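From the December newsletter, 18 December 2019

The Tray Comes Out Again

Every December I promise myself I'll write this column before the baking starts, and every December I'm typing it with flour on the space bar. So forgive me if I wander a bit. The subject this month is setting the table, or more exactly the stuff that goes on before anybody sits down: forks, knives, trays, mats and the eternal question of where you put it all while you're deciding.

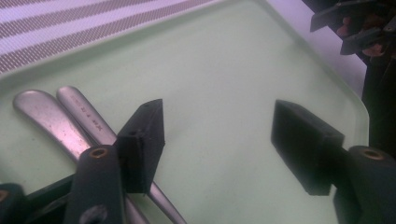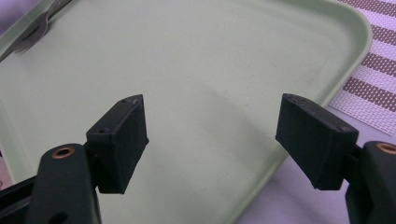
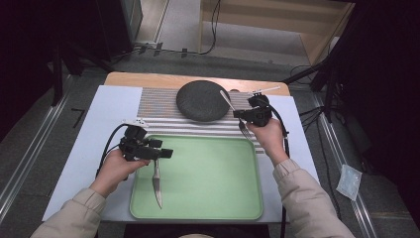 The green tray, the silverware and the striped mat.

I grew up in a house where silverware went from the drawer to the table by the fistful. My mother would hand one of us kids a great clattering bunch and off we'd go, dropping a spoon somewhere in the hallway every single time (the dog always got there first). It was years before I ate at a house where they used a tray, and I remember thinking it was terribly grand. Now I won't set a table without one. A pale green tray like that, with rounded corners and a raised rim, does the job beautifully – the rim keeps the knives from sliding off onto your feet, and the light color means you can spot a fork against it without putting your glasses on. Mine is a boring brown one and I lose teaspoons on it constantly.

Look closely at the handles lying side by side, too, and you'll see one of them has little dark spots and water marks on it. I felt so much better when I saw that! Everybody's silverware does it. My sister-in-law swears hers doesn't, and I have been to her house, and it does.

So, spots. I asked for tips in the October issue and got 13 replies, which is a record for this column by quite a distance. Eight of you said white vinegar on a soft cloth. Amparo Bedoya goes further and dries each piece straight out of the rinse water with an old linen dish towel, never a terry one, and she was firm enough about the terry that I threw mine in the rag bag. Orlando Tello told me to stop leaving the dishwasher shut overnight. He's right, I do that. I've been opening the door the minute it finishes and the forks really are better, though now the kitchen steams up and I have to wipe the window.

Please don't go at them with steel wool. One reader (you know who you are, and I promised) did that to her grandmother's fish knives and they now look like they've been through a gravel pit. If you have something with a maker's stamp or any little engraved marks on the handle, go extra gently there and use an old toothbrush with the bristles gone soft.

Now, mats. I am a placemat person married to a tablecloth person, and we've settled on both, with the cloth underneath and the mats on top. It's more laundry but it's been peaceful. Stripes are the friendliest pattern I know for a mat because you can line your knife and fork up with them and the whole place looks straight even when the table isn't. A dark gray plate is lovely on a pale stripe. I bought six dark ones at the Florer sale this fall and my husband said they looked like roof slates, and then ate three helpings off one, so I'm calling that a yes.

The one trouble with dark plates is that they show every scratch from a knife, and they show grease in the candlelight. Give them a wipe with a dry cloth right before they go down. Don't stack them with grit in between, either. I put a paper napkin between each one in the cupboard. It looks fussy and I don't care.

About the order of things. I've had letters on this, some of them a little heated! I put the cloth down first and the mats on it, then the plates, and then I walk around once with the tray on my hip and do all the forks on the left. Then I go around again for the knives on the right, blades in toward the plate. Spoons last, outside the knives. Rigoberto Correa does each place completely before he moves to the next, and says two trips around the table is for people with small tables. He seats 46 at his family's Christmas Eve supper, spread over the dining room, the porch and the garage, so I suppose he has earned an opinion. I'm still going around twice.

If you have children helping, put them on forks. A fork is hard to do much damage with, it's easy to tell which side it goes on once you've shown them, and they get quicker as they go. My niece did all eight places at Thanksgiving and only put two of them on the wrong side, and one of those was for her uncle, who is left-handed, so she argued that one. Knives I hold back until they're older or very sensible. My nephew is eleven and I'm still waiting.

A few odds and ends before I run out of room. The tray itself wants washing too, and I mean properly, with hot water and dish soap, not a swipe with the sponge. Crumbs get in under the rim where you can't see them. If it's plastic, let it cool down before you stack anything heavy on it, or you may end up with a tray that rocks. And if your mats are woven, shake them outside before you wash them. I once ran a whole set through the machine with half a Christmas cake still in the weave and found raisins in the filter until spring.

Several people have asked about the striped napkins from Bulwood that I mentioned last time. They still had them in the gray and the red when I called, but the blue is gone and they don't think it's coming back. I have four of the blue and you can't have them.

Cristian Chambi is collecting spare place settings for the New Year's supper again, anything that's clean and doesn't wobble. It doesn't have to match. Put a piece of masking tape with your name on the bottom of each plate, and tie your silverware together with string or a rubber band, so you get your own back. Last year I came home with someone's very nice butter knife and it is still in my drawer. It has a rounded end and a thin line down the handle. If it's yours, call me, I'll bring it over with some cookies.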